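Sport and the Media, week 9 notes
Reading a league table in the last month of a season

Okay, so last week we got through goal difference (mostly) and I promised I'd do the run-in properly. Grab the Moltska handout if you still have it, because all the numbers come from there.

A title is settled "mathematically" when the team in second can't catch up even by winning everything left. So if Flanagan have 78 points with two games to go, and Kaltetti are on 71, it's over. Six points is the most Kaltetti can add, and 77 won't do it. Easy!

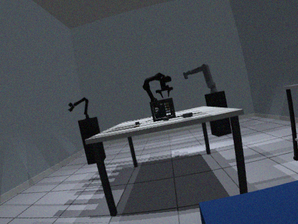 Draws are where match reports get sloppy. A writer will say a side "picked up a point" when in a title race they've really dropped two, and I'd like you to notice which one gets used and for whom. Think of the league as a white table with four black legs: points, goal difference, goals scored, head-to-head. Most seasons you only ever lean on the first one, but you should know the order your own league uses for the rest.

For July, please write a report on the Purisard draw, 386 words at the very most (yes, I count), with the result in your first sentence and what it means for the standings in your second. Quotes go after that. Bring a printed copy to class.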